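Shakuntala Tiwari
Thread – refacing or replacing your kitchen doors
2 min read

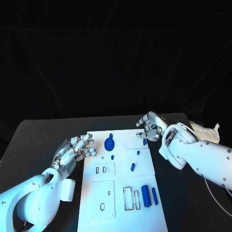 Weltham, May

I fit kitchens for a living, mostly in older houses. The question I get most is whether to reface the cabinets or rip them out. Putting my usual answer in one place so I can send people the link.

Start with the carcasses. Take the drawers out, get a torch and look at the bottom panel under the sink. If the chipboard has swollen or crumbles when you push a screwdriver into it, that cabinet is finished. One bad sink base doesn't condemn the whole kitchen.

Check the hinge side next. Screws that spin without biting can be plugged and redrilled. If the side panel has blown out around the plate, new doors will only pull it apart faster.

Measure every opening yourself. Don't measure the old doors and assume they were right. The last job I did in Baran had 18 doors and 5 of them had been trimmed on site by whoever was there before me.

Write sizes as height by width and say so at the top of the order. I once had a pantry door arrive 212 mm tall. The supplier made exactly what I wrote down.

Colour: get a sample door, full size if they'll do it. Stand it upright in the kitchen and leave it there a few days. A small chip held flat in your hand looks a different colour from a door standing under a wall cupboard.

I've been using the Grekinard range for painted doors this year. Edges are good. Lead time was longer than quoted on two orders, so I don't book the fitting until the doors are in my shed.

For timber doors I still go to Flutent. Ask them to seal the top and bottom edges before they leave the workshop. It doesn't always happen unless it's on the order.

Hinges: replace them all while you're at it. Old ones beside new ones never close the same way. Check the opening angle too – corner units need the wide ones, and I carry 107 degree hinges for nearly everything else.

Kickboards get forgotten. So do end panels and the filler strip beside the fridge. If they're the old colour, people will see those before they see the doors.

When I'd replace the lot: the layout doesn't work, or more than a couple of carcasses are gone. Putting new doors on a bad layout is a lot of money to keep walking around the same corner.

A few people asked about benchtops. They can usually stay if the cabinets are staying. I'll do a separate thread on joins and sink cut-outs.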